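Forty-four tries at a gray bar
February 16, 2020

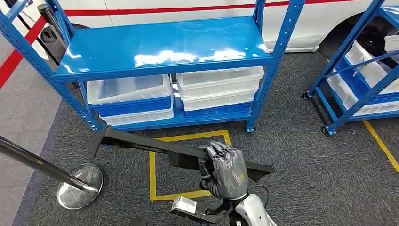

Bar in hand, bins behind, yellow tape where I keep standing.

I have been meaning to write up my week of teaching by remote control, and now that my shoulders have stopped complaining I suppose it's time. Su-bin Bang set me up with the headset and the gloves, gave me a 30 minute introduction, and then went off to get coffee, which I took as a great compliment until I dropped the bar twice before she got back.

The job sounds like nothing at all. Pick up the long bar, turn it, carry it over to the taped square by the blue shelves, set it down, let go. I have carried awkward things my whole life (ask anyone who has helped me move) and never once thought about where my thumb was. Now I think about it at the grocery store! With a bar that long, a tiny turn of my wrist becomes a big swing at the far end, and the far end is always the one heading for the bins.

I did 44 runs the first day and we kept 3. Raimo Suominen, who looks after the recordings for the Stosero project, was very kind about it. He said the rest were too fussy — I would stop, creep forward, stop again, and a robot that learns from me will learn the creeping too. His advice was to decide on the grip before reaching, and then go and do it in one easy motion, the way you'd pass somebody a broom.

That helped more than anything. By the end of the week we had 265 good ones, and I had quit holding my breath on the turn. I still drift left when I get tired, so Su-bin has me take a break whenever she sees it starting.

We begin on the bins in April, first the single ones and then the stacks. If any of you have done this with nested bins, please write and tell me how you get them apart.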